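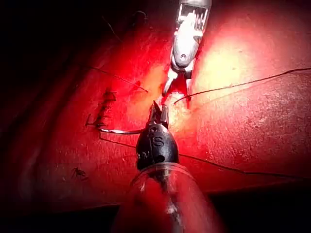 8/23/19 - Evdale house, turnover checks

Rooms on floor 2 done except 9 and 11, both still occupied. Lock cylinders from Thakur fit without filing. Master key turns stiff in the kitchen door - left it for Recep.

Water meter read 2849 at start. Closed all taps, waited 48 minutes, same reading. The drip Sang-wook Joo logged is therefore not on the supply side. Check the shower trap next. 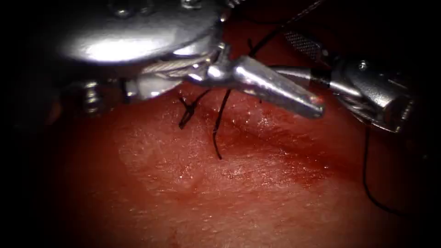 *Instrument wrist over tissue, braided cable at the pulley.*

Radiator valve in the shared bathroom swapped for the Akholm type. Old one kept for parts. Deposit sheets for the Rilonthorpe tenants not started.

Open: desk lamp in 11, mailbox labels, spare fobs. September move-ins need the labels first - Recep Uçar has the list.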